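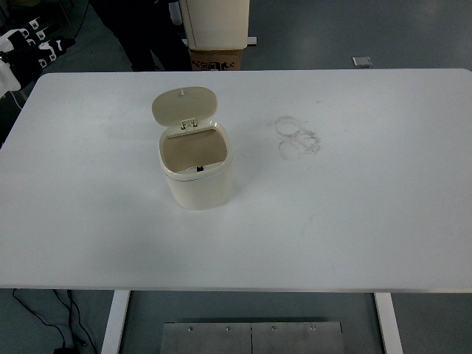
4. Small bins on shared tables

Figure 4. Cream flip-lid bin on one of the white tables, lid up, nothing in it.

I had not meant to write a whole section on bins. The plan, when I started going round the shared workrooms at Tillulik, was to look at tables: who sits where, what gets left behind, how much of the top is still usable by the middle of the afternoon. Then I read back my first batch of notes and the word "bin" was all over them (usually next to the word "where"), so here we are.

4.1 What people did before

The rooms had one big floor bin each, by the door. If you've ever worked at a long table with other people you'll know how that goes. A teabag wrapper or a curl of pencil shavings isn't worth getting up for, so it sits by your elbow until you pack up, and by then it has friends. I logged 63 sittings in this first stretch, and the same pattern kept coming back: people gathered their bits into a little heap, meant to take the heap with them, and left with their hands full of laptop and coat. I did it myself, more than once, while holding the clipboard.

4.2 Choosing the bin

We wanted something small enough to live on a table without being in the way, and with a lid, because the people I spoke to at Mathew (our pilot site) were very firm that they didn't want to look at other people's apple cores. Fair enough! We settled on the squarish type in Figure 4, a bit taller than it is wide and with rounded corners. The lid is hinged at the back of the rim and stands up when it's fully open, so the whole mouth of the bin is clear.

Colour got more discussion than I'd bargained for. Araceli Calvo, who shared the coding of the notes with me, argued for something bright so that people would spot it from the far end. I wanted cream, on the grounds that it would be put up with for longer. Cream won, mostly by my being the one who placed the order, and I'll admit that on a white table it does rather melt into the background. We come back to this in 4.4, where Araceli gets her due.

4.3 Lid up or lid down

My favourite part of the whole study, this. We put the bins out and gave no instructions at all, and on each visit I wrote down whether the lid was up or down when I walked in. I logged 66 sittings with the bins in place. With the lid up, people dropped things in without breaking off what they were doing, sometimes without looking. With the lid down they tended to save things up and do one trip of the hand at the end, and a few went back to making heaps, only now the heaps were next to the bin. One person balanced a yoghurt pot on top of the closed lid (and left it there!).

So a lid that stays where you put it matters more than I'd have guessed. In an earlier try at Illden we had 2 bins whose lids dropped shut by themselves, and both ended up on a windowsill holding pens. I don't want to build a theory on a couple of pen pots, but I was careful to order a different sort after that.

4.4 Where on the table

Position turned out to be a touchy subject. We started each bin near the middle, and people moved it. It drifted away from whoever was nearest, which I take to be ordinary politeness mixed with not wanting crumbs by your keyboard. At the busier tables it ended up towards the far side, where you had to stretch. Several people told me they hadn't noticed there was a bin, and Araceli was kind enough not to say anything about cream.

We tried a small paper mark on the table to show where the bin belonged. It lasted 20 minutes before somebody peeled it off and, I'm pleased to report, put it in the bin.

4.5 Things I'd do differently

I never weighed what went in, and I wish I had. My notes say "some" and "a fair bit" far too often, and neither is much use to a reader. I also left the emptying to whichever of us was passing, so a bin might start one sitting clean and the next half full, and a half-full bin with its lid up is a different thing to sit beside. The follow-up at Tranance will have them emptied before every sitting, and will include a second colour, which Araceli has already picked.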